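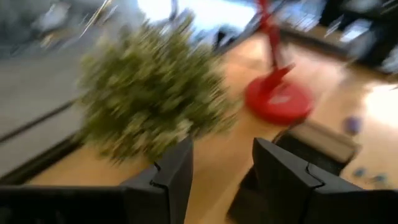

Last updated 2021-08-13

A paved road that closes to cars for part of the year is one of the easiest places to take a long bike ride. You still need to plan for it. Most of the trouble people have on the Pescombe Pass road comes from starting too late, dressing for the parking lot, or not knowing how far up the plow has been. These steps cover a spring ride from the Liro gate to the Hulis overlook and back.

## Before you go

1. **Check the road status the night before.** The gate is closed to cars from the first big snow until the crews finish. Plowing usually starts in February at the low end. Bikes are allowed behind the gate unless the sign says "No entry," and that sign can go up on short notice for slides or blasting.
2. **Find out where the plow stopped.** The open pavement may end well short of the overlook. Past that point you are walking.
3. **Look at the forecast for the top.** The overlook is at 2482 meters and the gate is far below it. Rain at the gate often means snow up there.
4. **Check your brakes.** You will be on them for most of the ride down. If the pads are close to the wear line, change them at home.

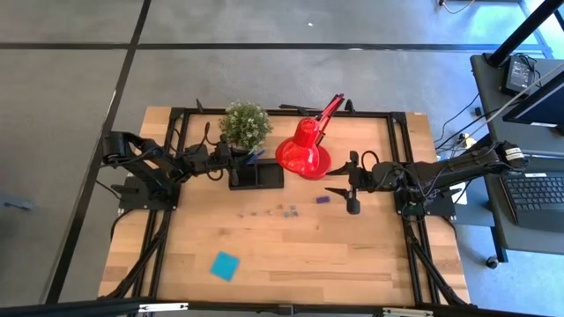 **Do I need a permit to ride behind the gate?**
Day riders don't need one. Overnight trips do, and the permit has to be picked up in person at the Arthur ranger station before it closes for the day.

## What to carry

- Two bottles of water. The taps at the campground are shut off until summer.
- A windproof jacket, a warm hat that fits under your helmet, and full-finger gloves. Keep these dry in a bag on the way up.
- A spare tube, tire levers, and a pump. Winter leaves a lot of sharp gravel on the shoulder.
- Food for twice as long as you think you'll be out.
- A front light and a rear light. There is one tunnel, 300 feet long, and it has no lamps.

Phones don't work past the second bridge. Leave your turnaround time with someone at home.

## The ride

The distance is 19 miles each way when the road is clear to the top. The first 9 are close to flat and follow the creek. Ride these easy, even if you feel good. After the second bridge the grade picks up and stays steady to the tunnel.

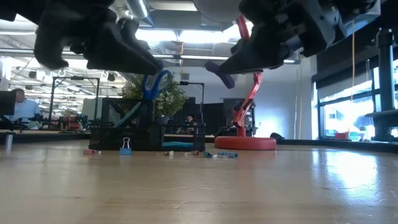 *By the trails editor, Pescombe Outdoor Pages*

Stop before the tunnel and turn on both lights. Ice forms on the floor near the upper end where water drips from the roof, so walk the bike through if you can't see clean pavement. Above the tunnel the road is narrow, with a low stone wall on the outside. Keep right. Plow trucks and service pickups use this section on work days, and they have the right of way.

Set a turnaround time and stick to it, overlook or no overlook. Early afternoon is about right for most people in spring. Shaded corners start to freeze again once the sun leaves them.

## Coming down

Put on the jacket, hat, and gloves before you start - not after the first mile. Brake before each curve and let off in it. Give walkers plenty of room and call out early; they may have dogs or kids on the far side of the road. If your hands get too cold to work the levers, stop and warm them up.

At the gate, walk your bike around the left end. The right side drops into a ditch that holds snow late into spring.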